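Tremari: a home router log dataset
README and data card

Hello, and thanks for taking a look! Tremari is a collection of home router logs I put together so people could practise on data that's properly big and properly messy, without having to work at a phone company to get hold of it. It covers 100 households over 400 days, and the whole lot comes to 10 GB once compressed (you'll want a good deal more room than that when you unpack it, so please check your disk first, I've had emails).

I started it after teaching a few evening classes on data handling. Every tutorial file we used was so tidy that people came away thinking the job was drawing charts. Then they'd meet a real log at work, with three kinds of timestamp in it and a fortnight missing, and have no idea where to begin.

What's in the download

The logs folder has one file per household per month, named with the household number and the month. Plain CSV, UTF-8, gzipped.

The households file has one line for each home: number of people (banded), number of devices (banded), type of connection, and whether anyone works from home.

The sample file has the first 100 rows from a single log. Start there! It opens in any spreadsheet and you'll know in two minutes whether this is the dataset you were after.

Columns in the logs

time: when the router noted the request, local time, no zone given. Yes, I know. See the section on clocks.
house: household number.
device: a code for the device, stable within a month and then reshuffled.
kind: the router's own guess at what sort of device it is. Often "unknown", and sometimes plainly wrong.
site_group: the broad category of the address asked for, such as news, video, shopping, school, work, update server. The addresses themselves are not included and never will be.
bytes_in and bytes_out: traffic in each direction, rounded.
flag: 1 if my cleaning script, Koravier, thought the row looked odd. Blank otherwise.
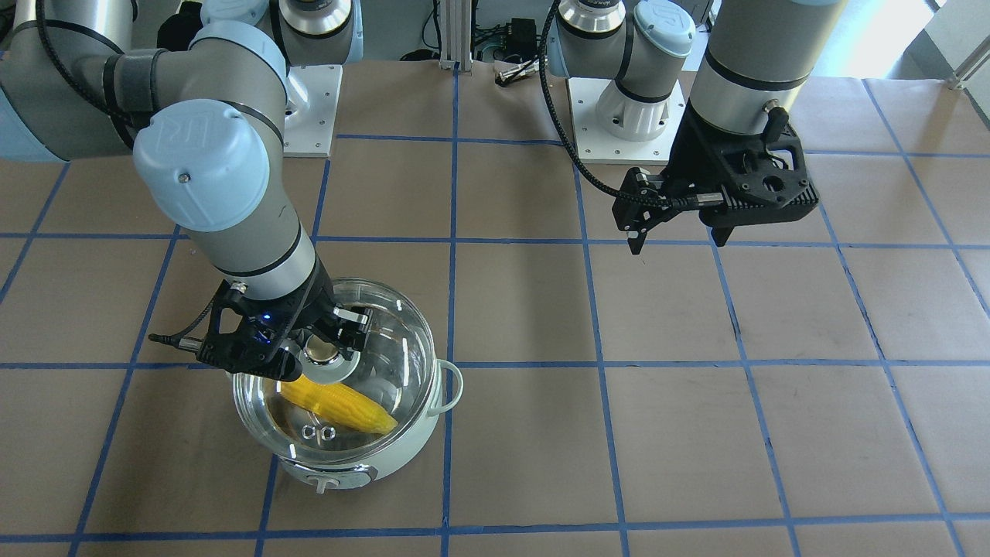

About those clocks. Quite a few of the routers forgot the time whenever the power went, and came back believing it was the first of January in some year long gone. Koravier puts these right where it can, by matching the rows on either side, and flags them. Where it couldn't make a decent match I left the wrong time in. You'll also find a doubled hour in October when the clocks went back, and I've left that alone on purpose, as it's a lovely thing to trip over in practice and a horrible thing to trip over in production.

Privacy

This is the bit I lost sleep over, so please do read it. "It's only metadata" is a phrase that makes me twitch. If you know when a house wakes up, when it goes quiet and which evening the video traffic doubles, you know a fair amount about the people in it, even with every address stripped out.

So, everyone who gave logs signed up to it, saw their own file before it went in and could pull out at any point up to release. Each household's dates have been shifted by a whole number of weeks, within limits that keep the seasons sensible (the October hour was put back in its right place afterwards, which took me an entire weekend). Traffic figures are rounded. Device codes change monthly, so you can't follow one phone through the year.

None of that makes it bulletproof. Please don't try to work out who anybody is, and don't join Tremari to other household data to see what happens. If you stumble on something that looks like a way of picking out a family, tell me privately before you post it anywhere.

Getting started

Unpack the archive, then run the check script in the tools folder. It compares the files against the list of checksums and grumbles by name if one is damaged. If your machine is on the small side, load a single month and get your code working on that before you let it loose on everything. I use Trenimach to load the full set into a database overnight, but anything that reads CSV will do. 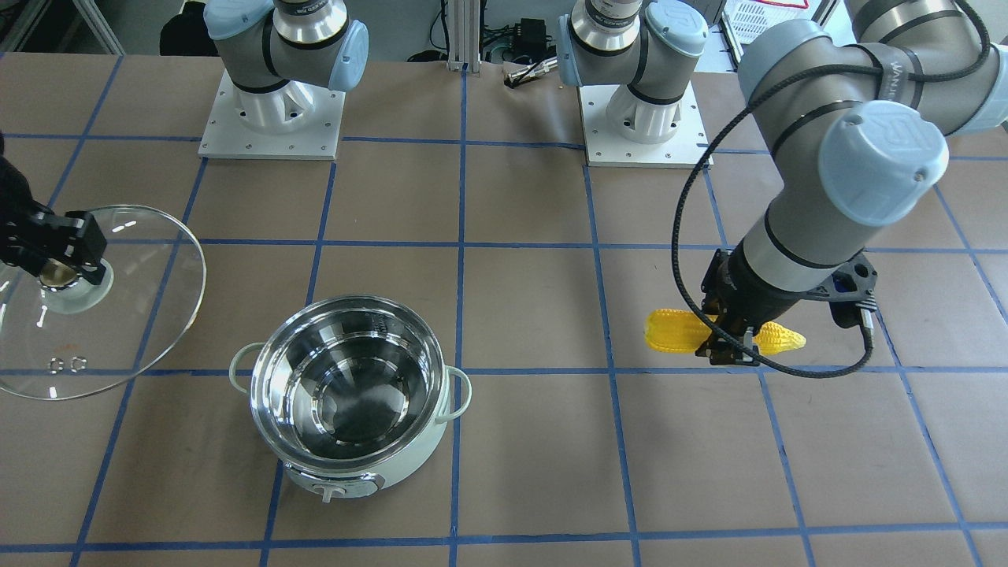 Known problems

Households with a second wifi box often show double counting between the two. The flag column catches a lot of this but by no means all.

"School" and "work" are muddled in homes where both happen on one laptop.

Rural connections are thin on the ground. I asked around as widely as I could and mostly got towns, so please don't use this to say anything about the country as a whole.

Two of the monthly files are completely empty apart from the header. The routers were unplugged, and the files are meant to be there.

How it differs from Vidmar

Vidmar was my earlier set, and it's much smaller and has no device column. The household numbers don't match between the two, so don't try to stitch them together. I still keep it up for the people whose coursework depends on it.

Licence and changes

Free for teaching, study and research. For anything you're going to sell, write to me first. Fixes are listed in the changes file, newest at the top, and bug reports are very welcome, especially if you include the file name and the row number.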